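Werkstattbuch Pikora, Eintrag 2023-09-05

Thema: Ersatzartikel bei fehlendem Bestand, Lieferdienst Clarkuveck

Stand aus dem Juli: Fehlt ein Artikel im Lager Troltside, schlägt das System den nächstgelegenen Artikel derselben Warengruppe vor. Bei Konserven brauchbar, bei Milchprodukten schlecht. Laktosefreie Milch wurde durch normale ersetzt, Reibekäse durch Schmelzkäse in Scheiben. Beides steht in derselben Warengruppe, die Gruppen sind also zu grob.

Heute den Artikelstamm neu eingelesen. 2704 Artikel, davon 46 ohne Angabe zur Füllmenge. Die 46 sind fast alle Obst und Gemüse nach Gewicht, dazu ein paar Backwaren. Für den Testlauf herausgenommen, Liste liegt bei Marilou.

Neue Regel, Reihenfolge der Prüfung:
1. Allergene und Ernährungsmerkmal müssen gleich sein, sonst kein Vorschlag.
2. Füllmenge darf höchstens ein Viertel abweichen.
3. Preis nach oben gedeckelt, Differenz geht zu Lasten des Hauses.
4. Erst danach Marke.

Testlauf mit 256 alten Bestellungen, in denen mindestens ein Artikel gefehlt hat. Laufzeit unauffällig, rund 3 Minuten. Die Milchfälle sind weg. Dafür deutlich mehr Zeilen ganz ohne Vorschlag, vor allem bei Gewürzen und Fischkonserven. Ursache bei den Gewürzen ist Punkt 2: Streuer und Nachfüllbeutel liegen in der Füllmenge zu weit auseinander. Bei Fisch greift Punkt 1, weil Makrele in Tomatensoße im Stamm teils mit, teils ohne Sellerie geführt wird. Das ist ein Pflegefehler und keiner der Regel. Meldung an Patrício ist raus, die Etiketten müssen am Regal nachgesehen werden.

Marilou Mercado schlägt vor, die Füllmenge bei Gewürzen ganz auszunehmen. Ich bin dagegen, solange der Grundpreis nicht mitgeprüft wird. Sonst bekommt der Kunde für denselben Betrag die halbe Menge. 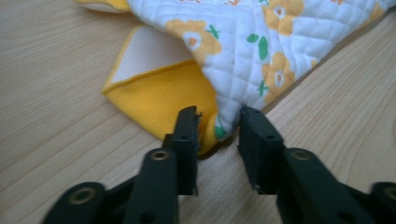
Offen bleibt die Frage, wann der Kunde gefragt wird. Derzeit geht die Nachricht beim Packen hinaus, und der Packer wartet nicht auf Antwort. Sinnvoller wäre die Abfrage beim Bestellen, je Zeile ein Haken »Ersatz erlaubt«. Clarkuveck will die Bestellseite aber nicht länger machen. Kompromiss wäre eine Voreinstellung im Kundenkonto, die man je Zeile ändern kann – technisch kleiner Aufwand, Feld ist in der Datenbank schon vorhanden und wird nirgends ausgewertet.

Nächste Schritte:
– Grundpreis in Regel 2 aufnehmen, Lauf mit denselben Bestellungen wiederholen
– Rückmeldung Patrício zu den Fischkonserven abwarten
– Backwaren ohne Füllmenge von Hand nachtragen, Obst und Gemüse vorerst draußen lassen
– Marilou klärt mit Troltside, ob der Packer einen Vorschlag am Gerät ablehnen kann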